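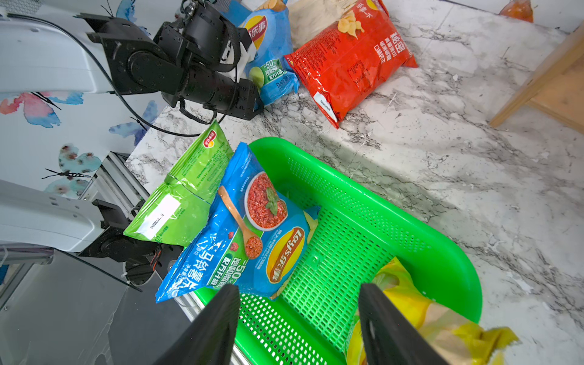
Partial call on a corporate bond - how do they decide whose bonds get taken?

4 min read

Vasco Antunes

I own 50 bonds from Collet, a packaging company. They carry a 6 percent coupon and are held in a regular taxable account at Zundale. There are two years left until maturity. I paid a little over par for them and planned to hold them to the end.

Last night a notice showed up in my account messages. It says the issuer is redeeming 80 percent of the outstanding bonds in December, at par plus accrued interest. The rest of the issue stays in place until maturity. The notice is one paragraph long and says "selection by lot." It doesn't say which of mine are affected or whether any are.

I would like to know the following. Does everyone lose the same share of what they hold, or could all of mine be taken while someone else keeps theirs? Can I ask to be left out, or ask to be included? And what happens to the interest I have built up since the last coupon? I called the broker and the person on the phone read the same paragraph back to me.

I know I agreed to the call feature when I bought them. I'm only trying to work out how much cash is coming so I can decide where to put it.

11 comments

plainvanilla_bonds

"By lot" means a lottery, so the result for you can be different from the headline percentage. It usually runs in two steps.

Most corporate bonds in the US are held in the name of a central depository, and the depository keeps a record of how many belong to each broker. When an issuer calls part of an issue, the depository runs a lottery among the brokers. That step settles how many of the called bonds come out of your broker's total. Then the broker runs a second lottery among its own customers. The broker has to use a fair and impartial method and is supposed to publish what that method is. Look on the Zundale site for a page called something like "callable securities" or "redemption allocation." It is often linked from the footer with the legal disclosures, where it's easy to miss.

You could therefore end up with all of your bonds called, some of them, or none. With such a large share of the issue going, expect to lose most of them, but don't treat that as a promise. Some issues do use a pro rata method, where each holder gives up the same share. Your notice says by lot, so that isn't what you have. If you want to be certain, read the redemption section of the prospectus. The issuer's investor relations page will normally have it.

As a rule you can't opt out. You also can't volunteer. The selection is made from positions as they stood on a certain date, and your preferences don't come into it.

On the interest: for the bonds that are called, you get par plus whatever has accrued since the last coupon date, up to but not including the redemption date. After that date those bonds stop earning anything. The ones that aren't called go on paying as before, on the same schedule.

One more thing. Once the lottery has been run, the called bonds may show up in your account as a separate line with a different identifier, and you may not be able to sell them through the normal order screen. The uncalled ones stay under the old identifier.

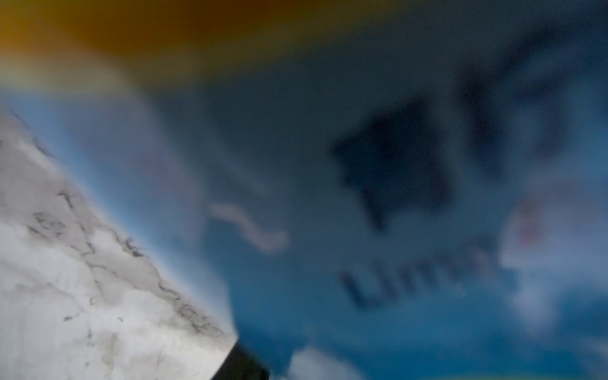
Can you still sell the bonds before the lottery takes place?

In most cases you can, as long as the broker has not yet frozen the position and you can find a buyer. The price will already reflect the call, so a buyer is unlikely to offer much over par. After a partial call there is also a smaller amount of the issue left to trade, and the gap between the bid and the ask can get wider.

For your planning I would work out two cases, one where everything is called and one where nothing is, and not commit the cash until the allocation is posted.

6 people found this helpful

Share (2)

oldcoupon

Same thing happened to me with an Atness bond. All of mine got called, my brother in law kept all of his, and we use different brokers. Luck of the draw. I put the money in a money market fund for a while and then bought something shorter.

harbor_ledger

Agree with the first reply on the lottery. Adding a note on taxes, as you said you paid over par.

If you have been amortizing the premium each year, your cost basis has been coming down and should be fairly close to par by now. If some premium is left when the bonds are called, how you treat it depends on whether you made the amortization election. With the election, what remains can generally be deducted in the year of the call. Without it, you generally have a capital loss on the called bonds for the difference. Check which one your broker has been using, and compare it with your own returns. The two don't always match.

If the call is only partial, the calculation applies to the called bonds alone. Keep the notice with your tax papers.

Share (0)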